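March 1, 2026
Omid Shirazi
4 min read

Right, Stesora thread. Feeds, the recap episode, the vote. Spoilers all the way down so mute me if you're on the Hivia edit only.

First thing, the feed cut. Went to the holding card straight after dinner and stayed there for ages. Same lake shot, same piano. Came back and everyone's in the kitchen being very polite to each other. Something happened. Obviously something happened.

My guess is the door argument. Ines wanted the terrace door left open overnight, Callum kept shutting it, we'd had that on a loop since the morning. Not exactly a reason to pull the feed. Unless someone said something about casting, they always cut for casting.

Also the sound. Can Lanz please sort out the mics in the Drunine rooms. Half the season is happening in the upstairs corridor and it sounds like people whispering into a duvet. The boat house is fine. Nobody goes in the boat house.

Now the recap episode. Watched it twice. They've put the potato conversation BEFORE the key ceremony. It was after. I was there, I had the feed on, I was ironing.

Why it matters: in the episode Petra looks like she's plotting against Callum before he hands her the key. So she takes it and smiles and it's all very sinister. Live, she took the key, went and peeled potatoes, and only then started wondering out loud if he'd be a problem later. Completely different person.

I don't even like Petra much. But come on.

Somebody replied saying "it's just editing". Yes I know what editing is. There's trimming and there's moving a whole conversation to the other side of an event. People vote off the back of this.

Check the jumper if you don't beleive me. Green in the ceremony, green in the potatoes, and in the cutaway just before it she's in the grey one. They didn't even try to hide it.

OK the vote. This is where I'm properly confused so bear with.

Old rule, public picks who is safe. New rule, public picks who is safe AND the key holder can swap one name. Host said it very fast at the end over the music. The rules page on Hivia still had the old wording when I looked before breakfast.

So if Petra has the key till the swap she can basically undo us. Which is fine, it's a game, but say so before people spend their votes. You get 5 a day and I'd used all of mine on Ines before the host opened his mouth.

Voting window is 24 hours. That bit I'm sure of, it was on screen long enough to read.

Who I think goes: Callum. He's told 3 different people they're his number one and two of them share a room. Ines was this close to working it out by the bins. Then Tove came out with the recycling and the whole thing collapsed.

Tove btw. Quietly the best player in there. Never in the recap, barely in the trailer. Knows who has spoken to who, never starts a conversation about it, just waits. If she makes the final in May I want it noted I was here early.

Someone also asked about the poll I put up, it got about 1,000 votes and Tove was bottom. So what do I know. Feed watchers had her much higher in the replies, episode only people asked me who she was. Sort of proves the point about the edit?

Things I missed because I slept: Ben's apology (apparently bad), the second half of the raft task, whatever the song was. If anyone has notes on the song please send, everybody keeps humming it and I feel left out.

Small moan. The Hivia app logging you out every time you switch rooms. Every. Time. I've typed that pasword more often than my own name.

Small praise. Whoever is running the camera switching overnight is very good. Stayed on Ines through the entire silence when Callum sat down. Didn't jump to the kettle. A worse show would have jumped to the kettle.

Predictions before I go: Petra keeps the key, uses it on Ben, tells Ben it was a hard choice. Ben believes her. Tove finds out over washing up.

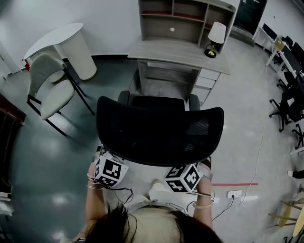
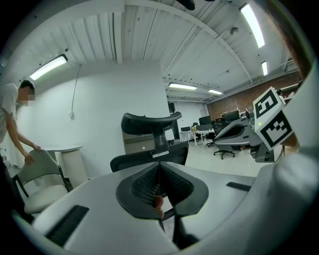
Getting this one a lot so last post. Can the key holder swap themselves to safety?

They can't. The key only works on someone else's name, the host said that part clearly, and it has to be used before the result is read out.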